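Nilleck Robotics Club: Notes from the Bedroom

The January project, for anyone who has missed our increasingly strange emails, is tidying up. Specifically, plush fruit goes off the bed and into a basket. We picked it over Ermanno Ferraro's suggestion (folding a fitted sheet) on the grounds that most of the membership can't do that either.

The rules are borrowed from the Billano student challenge, where we hope to enter a team. Each run gets 8 minutes on the clock, no one may touch the robot, and the fruit has to end up inside the basket. Leaning against it doesn't count. We asked. 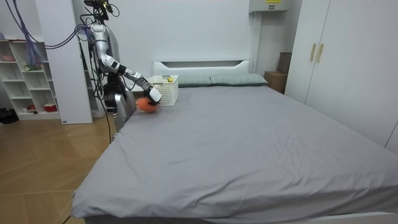 Orange in hand, basket next door.

Sandro Santoro has been writing the grasping code and has strong opinions about squeeze. Too little and the fruit rolls off toward the pillows. Too much and it pops out sideways, which the younger members enjoy more than Sandro does. His log now runs to 619 lines, and I'm told 93 of them are comments, several addressed to the orange personally.

The yellow one has been kinder to us. It has a curve to it and a felt leaf, so there's more to get hold of, and it tends to stay where it's put. The trouble is the fingers, which have to open again without hooking the basket on the way out. We've adopted a short pause over the rim before every move – Sandro calls it settling, Ermanno calls it stage fright.

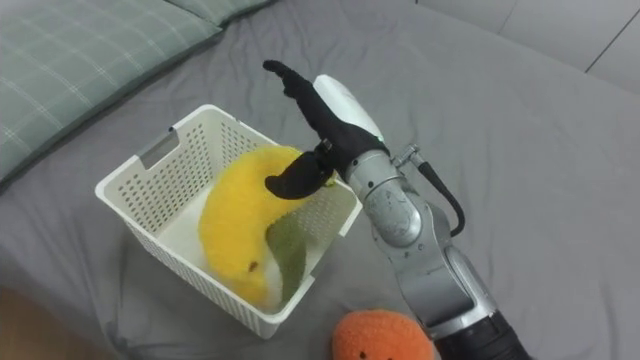 What's left to do

Two jobs stand between us and a respectable entry form. The first is the approach to the basket, which still works best if the arm comes in high and takes its time. The second is the Clinent planner, our own homegrown software, named after a typo in "client" that has outlived three attempts to fix it. It plans beautifully and then thinks about it for a while.
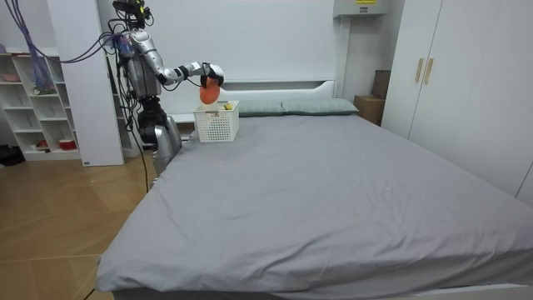

Ermanno wants to add a second basket and sort by color. Sandro wants a week off. The Hamann room is booked for us through the end of the month, and new members are welcome from 4 p.m. onward, no coding needed. Please take your shoes off before you come in, and leave the fruit where you find it.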